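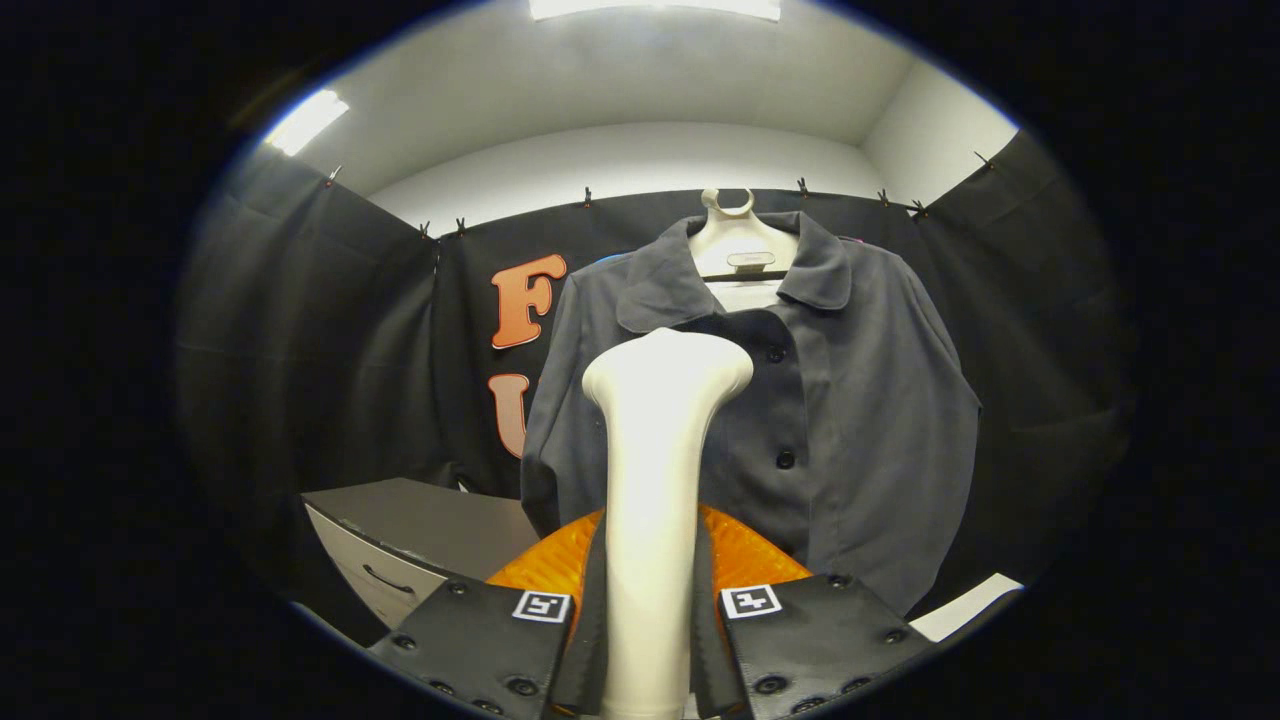 Monday, evening
By Wickramasinghe

Got in before seven to have the gripper to myself. It had been closing unevenly since last week, the left finger arriving a little ahead of the right, and I wanted it sorted before we went back to shirts.

Took both fingers off and laid the screws out on a towel in the order they came out. One of the screws on the left finger had worked loose enough to turn by hand. I cleaned the threads, put a drop of thread lock on every one and tightened them in a cross pattern, a bit at a time. The right finger was fine but I did it the same way so they match. There was lint packed in behind it, mostly black, from the curtains I suppose. Got it out with a toothbrush.

While it was apart I looked at the orange part. No cracks. I had a spare ready from the Pusonness order and put it back in the drawer. I'll leave the old one on until it gives a reason.

The markers were next. The right one was lifting at a corner. Last time I pressed a lifting one back down and it cost us a morning, so I peeled it off, wiped the plate with alcohol, waited, and stuck on a new one from the sheet. Checked it with the small ruler. It was off by 2 mm the first time and I had to do it again. The second one went on straight.

Then the opening width. I ran the fingers open and shut and wrote the readings in the book. The first set was no good, since I had forgotten to zero it after putting the fingers back on. Zeroed it and started over. The spread between the two fingers is now small enough that I can't see it by eye, and the software is happy with it. That whole part took 40 minutes. It should have taken half that.

Lens wiped, cable checked. The cable has a kink near the plug that I don't like. I taped it to a gentler bend and put a new one on the list for Wusley.

After lunch I set up the hanging station. Pulled the black curtains tight along the back and moved a couple of the clips so the cloth didn't sag. The letters on the curtain can stay. I had wanted to swap it for a plain one, but the tracking likes having something on the wall that doesn't move, and with all that black there isn't much else for it to hold on to.

Dark shirts are hard in there. Charcoal against black, with both ceiling lights on, and the exposure goes hunting as soon as you tip the gripper up. I locked it by hand and wrote the setting inside the cover of the book. It makes the ceiling blow out a little, but the collar and buttons come through, and those are what we need. The white hanger helps.

Did 13 trial runs to test the fingers, all on the same kind of pick, sleeve first and then the placket. Two were bad. One was me, coming in too low. The other I'm not sure about: the grip looked closed and the readings said closed, and the cloth slid out anyway. The pads may be getting smooth. I'll rough them up tomorrow with the fine paper, and if that doesn't do it they get replaced.

Run count in the book stands at 136 since the last full service. I wrote today down as a new service and started again from zero.

Still to do: pads, cable, and reply to Tranunora about the spare markers. They want to know matte or gloss. Matte.

Left at half past five. Feet sore.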